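Artikel drucken | Per E-Mail empfehlen

Diese Website verwendet Cookies. Mit der weiteren Nutzung stimmen Sie dem zu. OK

Zesetti im Küchentest: Bahnplanung mit Geduld
2/4/19

Ich gebe zu, ich habe mich auf Zesetti gefreut wie ein Kind (die Vorgängersoftware von Multau hat mich manchen Abend gekostet!). Für 1.285 Euro im Jahr bekommt man Planer, Kollisionsprüfung und eine wirklich hübsche Oberfläche für zweiarmige Roboter, und nach drei Wochen an Spüle und Geschirrspüler möchte ich sie kaum wieder hergeben.

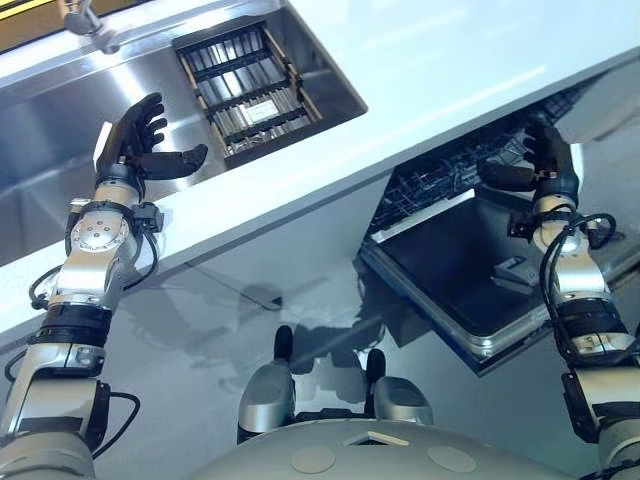

Am meisten Freude macht mir der Planer, der beide Arme gemeinsam rechnet und die offene Spülertür als Hindernis ernst nimmt. Schwerer tut sich die Wahrnehmung mit allem, was glänzt: Auf poliertem Edelstahl wird die Tiefenkarte löchrig, da hilft nur ein von Hand gesetztes Modell des Beckens. Auch die Fingersteuerung will liebevoll eingestellt sein, die Vorgaben greifen mir zu zaghaft. 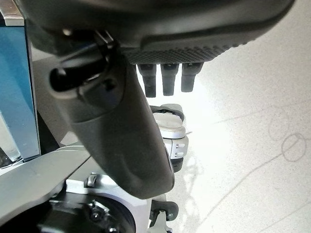 Nzioka schreibt dazu, bei ihm sei das Zaghafte nach dem zweiten Kalibrierlauf verschwunden, man müsse nur die Kraftgrenzen je Finger getrennt speichern. Das probiere ich gern noch aus!

Mehr zum Thema
- Pandside: Greifplanung für Einsteiger
- Multau, Version 3, kurz angesehen
- Tiefenkameras und Edelstahl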